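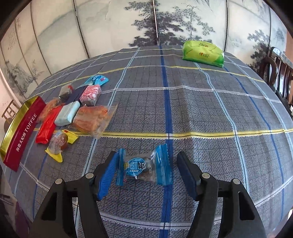
Candy between the fingers, toffee box off to the left.

I have now spent 60 minutes of my life closing two plastic fingers on snacks, and I have opinions.

Jui-lin Chung talked me into it. She's collecting grasping examples for a project called Akari, and the pitch is that you skip the robot: a person holds the gripper, does the chore by hand, and the recording teaches the model. The target for this table was 50 grasps. We kept 7 fewer than that.

My complaint is with what the thing is supposed to learn. I looked at the candy, decided where to grab it, and adjusted when it felt wrong in my hand. The recording gets the motion. My reasons for it stay with me. Jui-lin says enough examples make up for that. How many is enough? Her last set had 141 and she wouldn't call it enough either.
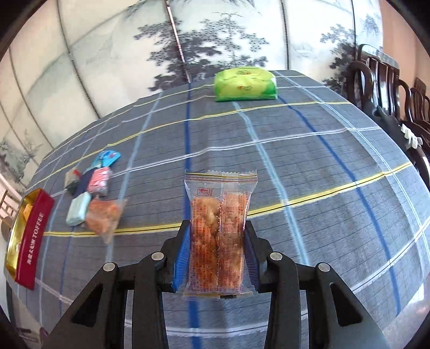
A packet of something crispy, held upright in the jaws.

Film packets are a better test than blocks, I'll give her that. They crinkle and they bend. But it's one tablecloth and one pile of snacks, and I'd like to see the model try a bare desk before anyone at Proltell writes the word "general" in a slide.

She plans to repeat the whole thing in January with different food. I said I'd come if I get to pick some of the failures to keep in.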